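Subject: Re: [playfood] washing day, what can go in the sink
From: Anjani Sopacua
Date: Oct 22, 2019

Sorry for the slow answer, typing this between drop-off and a dentist appointment. Somebody at Perow wrote:

> We have inherited a big tub of play food from the Grerkotau
> group and it smells like a basement. Some hard stuff, some
> stuffed stuff. Can it all go in together? And do you sort
> before or after? We have one sink and no dishwasher.

Sort before. Always before. We did it the other way in August and I had wet plush sitting under wet plastic for an hour, never again.

What we do now. Two piles, hard and soft. Hard is anything with no seam and no stitching — fruit, plates, cups, the little pans. Squirt of dish soap, warm water, old toothbrush. The strawberries take longest, all those seeds and the leafy bit on top, gunk gets in there. Bananas are a wipe and done. Plates just like real plates.

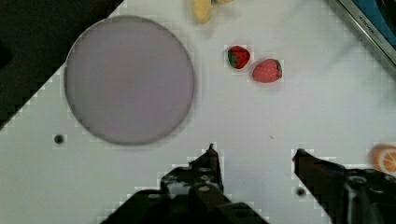

Dry the hard things on a towel and turn them over once. Anything hollow, squeeze it by your ear first. If it sloshes there is water in it and you need to get that out or it goes black inside. I have thrown out more toy grapes over this then I care to say.

Don't put them back in the tub the same day. Overnight at least, lid off. And wash the tub! The smell is usually the tub.

Soft pile is slower. Look for labels before you do anything. The printed ones are mostly OK with a cloth, the sewn on patches fray at the edges if you scrub, so go around them. Cool water, tiny bit of soap, press it, dont wring. Wringing is how you get a lumpy carrot. I stopped using the machine after the Menon set came out with all its stuffing at one end.

For drying the soft ones I borrow a strainer from the play kitchen, the kind with holes up the sides. One thing at a time, turn it every few hours. The ketchup is the fattest thing we own and takes the longest, the middle stays damp after the outside feels fine.

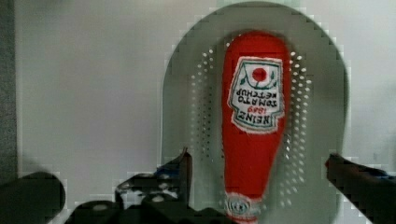
Zatach list people do it differently, one wrote back to me that she never wets plush at all, just bags it with baking soda for a weekend, shakes it out and vacuums through a stocking. Her stuff smells fine and the stuffing stays put, she says, and she'd only use water on something sticky.

Might suit you better with one sink. I haven't tried it on anything big. If the basement smell is really in there I'd still want soap, but try a bag first on a couple pieces you don't love.

Our tub is 44 pieces and it takes me a morning, not counting drying. If yours is bigger split it over two days.

Has anyone found a drying rack with small enough gaps? Things keep falling thru ours.

Anjani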